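## 3. Preparing the table and folding the small towels

Read this section to the end before you begin. The guest sets from Mokness are packed with 2 small terry towels each, and both must be folded the same way.

**3.1 Prepare the surface**

1. Clear a space on the table and wipe it with a dry cloth.
2. Lay the flat board on the table. The towel must lie on the board with its whole surface.
3. Keep cartons and containers beside the towel and never on top of it. The loops of the terry take a mark from any weight.

> **Note:** Please do not fold against the side of a carton, as the towel will slip up the cardboard.

**3.2 Spread the towel**

1. Open the towel fully and put it down with one woven border towards you.
2. Find the small white label in the hem. For this fold it should be on the left edge, in the half which is nearer to you.
3. Smooth the cloth with the open hand from the middle to the borders. Do not pull at the corners.
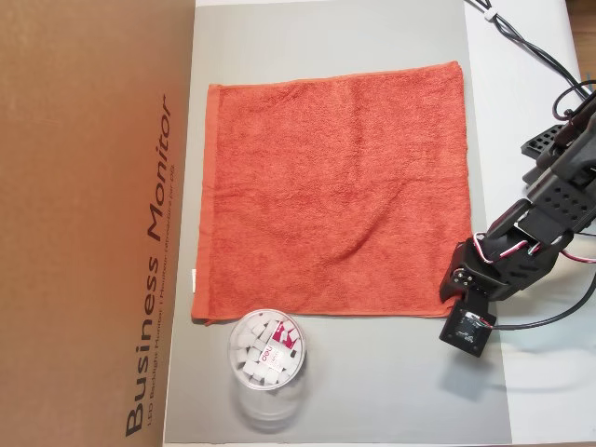

4. Look at the corners again before you fold. If one of them is turned over, lay it flat with two fingers. Soft ripples in the cloth may stay, but a crease which runs across it should be smoothed once more.

**3.3 Fold**

1. Bring the left edge over to the right edge. The label goes now to the inside.
2. Bring the lower edge up to the upper edge.
3. Turn the towel so that the closed fold is facing you, and press it lightly for 6 seconds.

> **Caution:** Do not use a hot iron on the terry side. The loops become flat and they do not rise again, also not after washing.

**3.4 Stacking**

Put the folded towels in one pile with all closed folds to the same side. If the pile leans, take off the upper towels and repeat step 3 of the fold.

Towels of the Gramine quality are thicker and need a lower pile. For these, follow section 5.

Questions about folding go to Erasto Nyaga at the linen desk, extension 173.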